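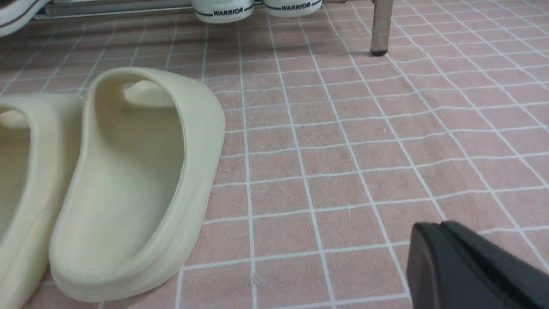 Kavanagh Swimming Club, Members' Magazine

I learned to swim at 28, in a pool full of six-year-olds, and I've been making up for lost time ever since. So when Siobhán Egan asked if I fancied the early lane session I said yes before she'd told me it started at half past six.

The first week was awful! I did 14 lengths, swallowed a fair bit of the deep end and had to hang on the rail while Ovidiu Roman (75, and faster than all of us) went past on his back, chatting. He told me to breathe out under the water. I thought I was. I wasn't.

It did get easier, bit by bit – mostly once I stopped racing people who didn't know they were in a race. Fionnuala McGrath got me counting strokes, which keeps my mind off breakfast, and by Easter I'd managed 500 metres without stopping. I rang my mum from the car park.

There's talk of a sea swim in September and I've put my name down, though I'm not at all sure about jellyfish. If you want to join us, bring a pound for the locker and ask for Siobhán at the desk.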